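From: Provdale Growers list
To: provdale-growers
Subject: Re: [provdale-growers] November share day, and the question of the store

On Tuesday the list secretary wrote:

> Can people say before the end of the month whether they want to carry
> on renting the store at Moen for the winter? The rent has gone up to 274
> for the season. We had 311 in the account after the hedge was paid for.
> Also, several members have asked whether bought fruit can be put in
> for the share day or if it has to be home grown. I don't think we ever
> wrote this down. Views please.
>
> Also, whoever has the long ladder, it is needed at the top plots.

I'll take these in order, except the ladder, which I haven't got.

The store. I would give it up. Paying 274 leaves us with 37, and we need more than that for the water in spring. When we first took it on there were a lot of us with apples to keep and nowhere dry to put them. Last winter I was in there most weeks and the racks on the left-hand side were never more than half full. The potatoes on the floor at the back had gone soft by February, and I think that end is too warm now that the unit next door is heated. Mine went into paper sacks in my own shed after that and lasted into April with no trouble.

If people do want somewhere shared, the lean-to at Joten could be used for nothing. It needs a new felt roof and a door that shuts. I priced the felt and the battens at 120, and I would do the work myself if someone could hold the other end of the sheet. It faces north and stays cold. Mice are the main worry. The old seed bins would fit along the wall and they have lids.

For those who haven't stored apples before, the late keepers are the only ones worth the bother. The early ones go woolly within a few weeks wherever you put them. Pick on a dry day, leave the stalk on, and don't put away anything with a bruise or a hole. Lay them so they aren't touching if you have the room. I wrap mine in newspaper. Check them every week or so and take out any that have turned. Keep them well away from onions, and don't put pears in the same box, as they ripen faster and you will miss the day they are ready.

Quinces want a place on their own. They scent everything near them. I lost a tray of good russets to this, in the sense that they kept perfectly well but no one in the house would eat them.

Bought fruit. I can't see the harm in it. The share day is at the worst time of year for anyone with a small plot, and some members stay away when they have nothing to bring. We can't grow citrus at Provdale in any case, and it is the first thing people pick up. I would only ask that bought things are kept at one end of the table, so that anyone asking for cuttings or the name of a variety knows which end to look at. The same should go for jam, with the month written on the lid.
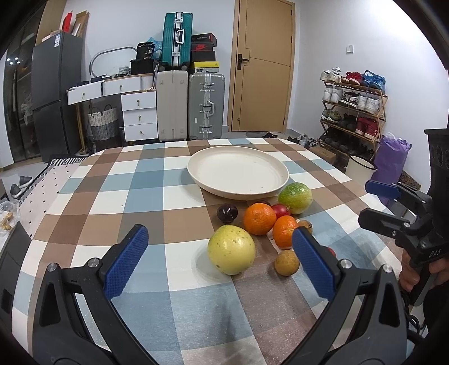 Oranges, a plum and other fruit by the big round plate, on the checked cloth.

Could we also start at 2 this time? By 4 it is too dark to see the path down to the gate, and the lamp by the tap still isn't working. Five trestles should be enough if the seed swap goes on the wall side.

One more thing on seed. The Giltano beans I was given did well and I have plenty to pass on. They are a climbing sort and need taller canes than you would think. Mine went over the top of the canes in July and pulled two of them down. Pods are flat and a bit stringy once they get big, so pick them young or leave them for drying. I will bring them in envelopes. Please bring some back next year if they crop.

So from me: no to Moen, yes to mending Joten, yes to bought fruit.

Plot 5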